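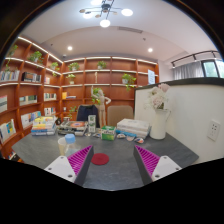
The fault log from Tuesday has 28 lines in it, and 22 of them say the same thing: GRIP OK. I'd like to frame it.

The job is water bottle, coaster, done. My two-year-old nephew can do it. Our software closes the fingers, sees the motor current climb, and decides it's holding something. What it had hold of, by Mortimer's reading of the logs, was itself. Pads meet, current climbs, everybody's happy. The arm back in the Wultville lab then carried a fistful of air across the bench with great care – and set it down gently.
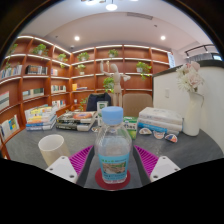

Mortimer wants a minimum width check, so that fully closed fingers count as a miss. Sunita wants to know why we didn't have one in June, and I have been very busy whenever she asks.

The check went in last night. It now rejects anything thinner than 5 millimeters, meaning it also refuses to believe in coasters. Sunita has opened a ticket for that. It has my name on it, spelled wrong, so I'm leaving it alone until Booker gets back.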